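What I've Been Up To at Sokidow

So, the robot project! A few of you asked at the April get-together how you teach a machine to tidy up, and the short answer is that you do the tidying yourself, over and over, with its hand instead of yours. I hold a gripper, I pick things up, I put them in a basket, and the software (we call ours Skenus) learns from the recordings. My goal for the summer is 300 good runs, and I'm almost there.

Bottles are my nemesis. Squeeze too far up and they swing, squeeze too low and there's no room to let go, and you want to come in over the basket slowly — slower than feels natural, believe me.
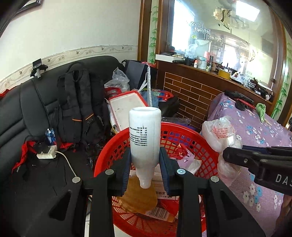 I started out way too fast, and 7 of my first runs went straight in the trash. The folks over at Zakurwood drive theirs by remote control and swear it's easier on the wrists, but I tried it for an afternoon and missed being able to feel when the pads had a good hold. I'm sticking with doing it by hand!

Next month I move on to folding towels, which I can't do neatly with my own two hands, so wish me luck. If you want to come try a few runs, write to me care of the newsletter — we have four spare slots.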